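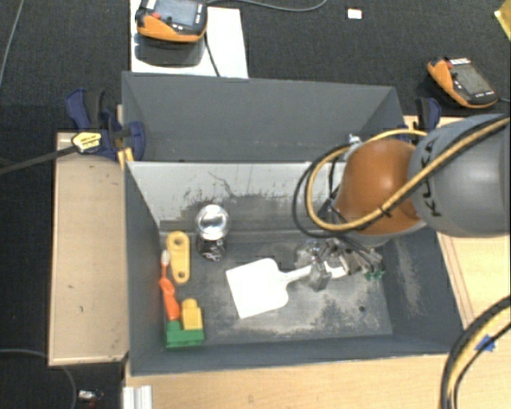 ok so. the bin. thread, bc I've been putting this off since August and today I'm doing it

every place I've lived has had one. the thing where stuff goes when you're walking through with it in your hand and don't feel like going to the right room

ours is the big dark gray one, two compartments. long skinny one at the back, deep one in front. the idea when we got it was skinny part = long things (wrapping paper, the level, curtain rod). deep part = everything else

guess which part gets used. the back one is EMPTY. been empty for months. everything goes in the deep side

current contents, a selection: drinks can. toothbrush, orange. white spatula. yellow plastic link thing with the two holes. toy blocks, green one and a yellow one

a toothbrush and a spatula in the same bin. we are adults with jobs

Dong-hyun Shin (roommate, co-defendant) says the toothbrush is "for grout." ok. then it lives with the grout stuff. under the sink. where grout stuff is

the spatula I'd been looking for. bought a replacement 2 weeks ago. so now we're a two spatula house, fine, pancakes

rules I'm using, stolen from my old boss Gervasio Valdebenito who ran the stockroom at Acheampong and could clear a shelf faster than anyone I've ever met:

pick up a thing. say out loud what room it belongs in. if you can't say a room in 3 seconds it goes in the maybe bag. no putting it back down. putting it back down is how you got here

saying it out loud feels dumb, do it anyway. "kitchen." "kitchen." "bathroom." "no idea." "kitchen"

also do NOT buy organizers first. I did that last time, got the Sornine drawer dividers, set of 14, and they spent a year in the closet being clutter themselves

toys are the hard one. my nephew's over a lot and his stuff migrates. blocks have a box. the links have a box. different boxes, different shelves, and he's four so he does not care about my system and neither would I

so new plan, one toy box. blocks, links, whatever, all in. he dumps it all on the floor anyway

can = recycling. obviously. why was it ever anything else. Dong-hyun

someone asked about the bin itself. no idea on brand, came with the apartment basically. it's beat up inside, scuffs all over the bottom and a big pale scrape up one side. tried dish soap, tried baking soda, tried one of those Wendeck scrub pads. did nothing to the scrape, some of the cloudy patches maybe a litle better?? could be the light

not replacing it. it's a bin. it holds things

update: kitchen stuff back in kitchen. spatula washed bc who knows. toothbrush relocated to grout land w/ a piece of tape on the handle so no one has a bad morning

update: maybe bag has a phone charger for a phone neither of us owns, a hinge, and a key. what is the key to. tried it on everything in the house incl. the bike lock. nothing

keeping the key (I know)

now the question is what goes in the back part. it's a good shape, feels like a waste. options so far:
umbrellas
the yoga mat I don't use
baguettes (Dong-hyun's suggestion, declined)

leaning umbrellas. they're on the floor by the door now dripping on the shoes so anything's an upgrade

and deep side is for stuff LEAVING the house only. library books, returns, the Aleo jacket I've been meaning to send back. if it's not going out the door it doesn't go in

we'll see how long that lasts, I give it till the next time someone's carrying groceries

someone in the replies says they have a whole closet like this and wants to know where to start. floor. start at the floor, you need somewhere to stand. then whatever's at hand height. leave the top shelf for another day, top shelf is all tax stuff and sadness

ok going to get dinner. if anyone's missing a small brass key lmk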